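Pegboards in a Small Shop: Questions We Keep Getting

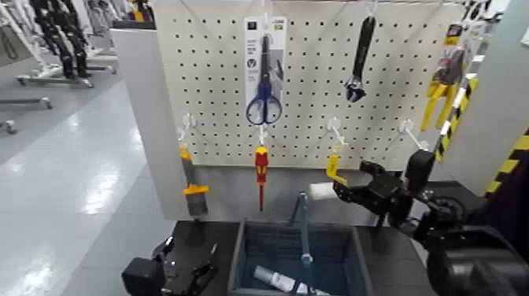 Do I need one at all? Maybe not. Kurko sells its kits as a cure for clutter, and I doubt a board cures anything. If you own 4 tools, use a drawer. A board earns its wall when you reach for the same scraper or screwdriver all day, and even then I'd leave a hook or two empty, as on the white board here.

Are plastic hooks strong enough?
For scissors, sure. For an adjustable wrench, probably. I wouldn't trust the "lifetime" line on any box. Tug each hook before you load it.

Should tools stay on their retail cards?
People do it. I think the card eats space and hides holes.

Can I hang a paint roller?
Yes, once it's clean and dry. A bent handle needs more room than you'd guess.

Is the 100-piece hook set a good deal?
Only if you'll use 100 hooks. We sell Tandbridge hooks in bags of 18, and most customers bring some back.

Do I have to trace outlines around everything?
No. You'll buy a different wrench by June.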